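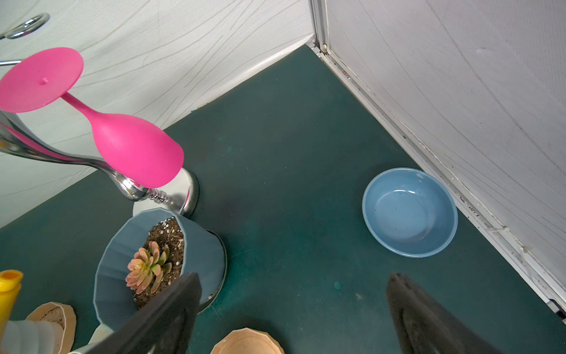 Call for participants: the Clomau small table project

Do you keep plants where the dishes ought to go? Do you own one good plate that never gets used, and a windowsill so full of succulents that you can't open the window? Then please keep reading, we would love to have you!

Clomau is a small home goods studio, and all summer we are working on how people set up a little surface they use for everything: a side table, the end of a counter, a card table on a balcony. Somewhere to put a drink down, somewhere to eat a bowl of soup, and still room for the plants. We're looking for 33 people to come in, arrange things, move them, put them back, and tell us what bugged them while they did it.

You don't need a design background. You don't need to be tidy either (some of our favorite sessions have been with people who stack everything in one corner and call it done). We want renters, grandparents, students, people with big hands, people with sore hands, people who have broken a lot of glasses.
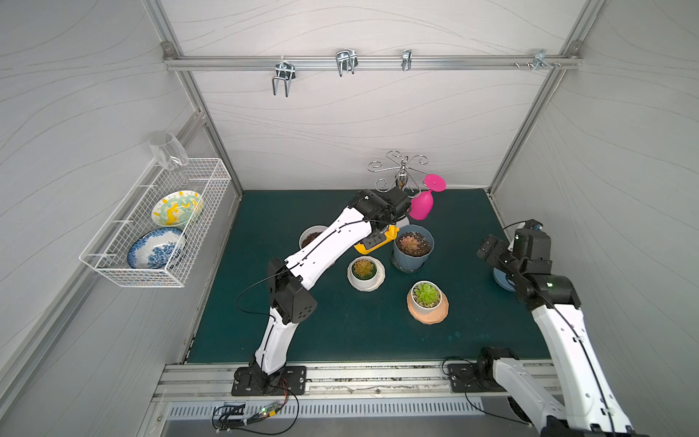 ZELSIDE, June

Sessions are held at our workroom on Koubek Street, up one flight of stairs or by the elevator at the back. Each person comes in for two sessions. The first is about glassware and dishes. You'll work with soft pink wine glasses, a chrome glass tree with curling arms, bowls and saucers, and a white wire basket on the wall that holds plates upright. Hang the glasses, take them down, find a spot for a tumbler. We care a lot about that basket and whether you can get a plate out of it without thinking about it, so tell us if you can't.

The second session is the plant one, and it's the one everybody asks about! Small succulents in pots, faceted ones and plain ones, with saucers to go under them. You'll group them however you like and then make room among them for a place setting. We'll ask you to water one, repot one, and lift a few with your other hand. Gloves are there if you want them. Expect some soil under your nails anyway.

Between the sessions you get a notebook to take home. Write down where you put your cup in the morning, what was in the way, what you moved to reach the sink. Short entries are fine, drawings are even better. Our last round of notebooks gave us over 3,000 separate notes and we read every single one of them, including the long argument one couple had in the margins about a fern.

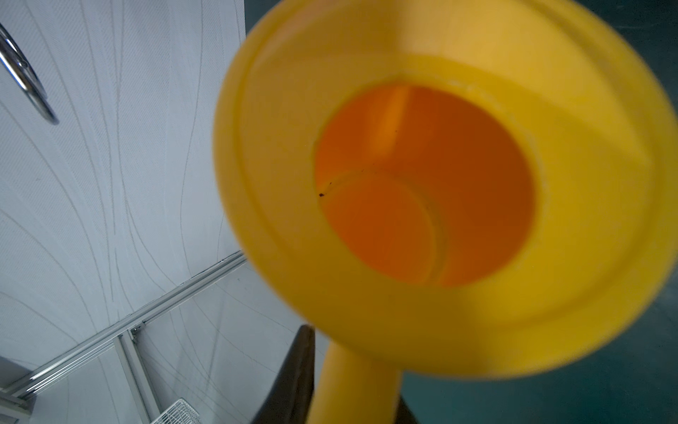 The notebooks feed straight into the Plorach line, our set of pots, saucers and hanging pieces for small rooms. Last time around they got us to rethink the saucers completely, and I can't wait to see what you all come up with for the next ones.

What you need:

- To be 18 or older
- To be able to get to Zelside twice, mornings or early evenings
- To be comfortable handling potting soil, glass and ceramics
- To be willing to say "this is annoying" out loud

What you get:

- Payment for each session, handed over before you leave
- A separate payment for your finished notebook
- A potted succulent of your choice
- Coffee or tea, and usually something baked

Morning sessions start at 9:30 and evening ones at 5:15. Please wear sleeves you can push up. If you bring a friend, apply separately and mention each other, and we'll try to book you side by side.

To apply, write a few lines about the smallest table in your home and what is on it right now. Photos are welcome, and please don't clean up first. Send it to Octavio Troncoso at the studio, or drop a note through the door on Koubek Street with your phone number. Octavio answers everyone, though it may take him a few days. We'll book people as the notes come in and keep a waiting list once the places are full.

Comments

marnie_b
Did the last round and had a great time. My echeveria is still alive!! Can past people apply again?

Octavio Troncoso
Yes please do, just say so in your note.

tallgrass
Is there somewhere to lock up a bike?

Octavio Troncoso
There's a rack in the yard, go through the green gate.

P. Dwyer
My smallest table is an upside-down crate, hope that counts. Sending my note tonight.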